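The basic rifle unit in Grestow costs 90 credits and dies to almost anything. It is also the unit that Maeng, the small studio behind the strategy game, has spent the most time on. Its lead designer spoke to us in February and asked to be identified only by role.

"Every match opens with the rifle squad," the designer said. "If it feels wrong, the player's already in a bad mood before the first tank."

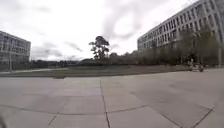

Squads have four soldiers. An early build had single soldiers, as older games did, but players lost track of them on the larger maps. Grouping them also made pathfinding cheaper, and a match can now run 2,000 infantry before it slows down.

The two factions, Dovunstead and Jondetti, share the same squad at the start. They split once a barracks is upgraded.

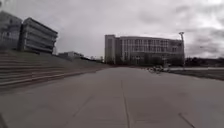

Dovunstead squads get body armour and move slower. Jondetti squads get a grenade with a 20-second cooldown, which the designer called "the thing we get the most mail about, by a long way."

The grenade used to damage buildings. It was changed after testers began rushing the enemy power plant and ending matches early. 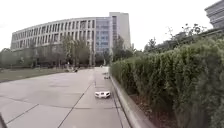
Armour and counters

Tanks can still run over infantry, but squads in cover are safe from it. "We argued over that for months," the designer said. "I wanted crushing everywhere. I lost."

Flame units remain the main counter. Their range was shortened in the last patch and their colour changed so they're easier to pick out in a crowd.

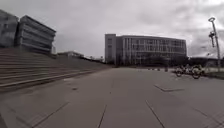
One tester said the flame units are still too strong against Dovunstead, whose armoured squads can't get away in time. The designer agreed and said a speed change is being tried.

"It's a small number in a spreadsheet," the designer said. "We'll see what it breaks."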